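Section 3: Setting Up Your Tiltari Countertop Fermenter

Welcome to the fun part! Once the Tiltari is out of its box and rinsed, you are one short setup away from your first batch of sauerkraut, and the kitchen is going to smell wonderful (or at least very interesting).

3.1 Placing the crock

1. Pick a level spot out of direct sun, with room above to lift the lid straight up.
2. Set the Cavo drip tray down first, lip facing you.
3. Lower the crock onto the tray and turn it until the feet drop into place.

Note: A full crock is heavy! Put it where you want it before you fill it.

3.2 Filling

1. Shred the cabbage and weigh it. The small crock holds 475 grams comfortably.
2. Add 2 teaspoons of salt and squeeze with clean hands until there's plenty of brine in the bowl.
3. Pack everything into the crock, pressing down firmly as you go.
4. Lay the weights on top. The brine must cover them completely.

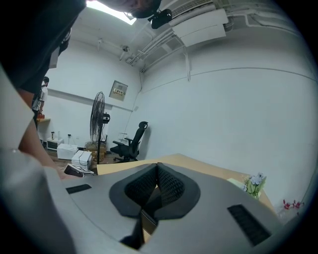 3.3 Closing the water seal

1. Fit the lid into the channel and pour in cool water up to the line.
2. Check the level every day and top it up as needed. You'll hear a soft "blup" as gas escapes, and that little sound never gets old!

Caution: Never tape or clamp the lid shut. Gas has to be able to get out.

3.4 Waiting and tasting

Leave the crock alone for the first 3 days, then start tasting whenever you're curious. Cooler rooms take longer and often give a crunchier kraut, so try a batch in November and compare. If you see fuzzy mold, throw the batch out and wash every part before starting again.

Guide revised 10/15/20. For spare weights, see page 54.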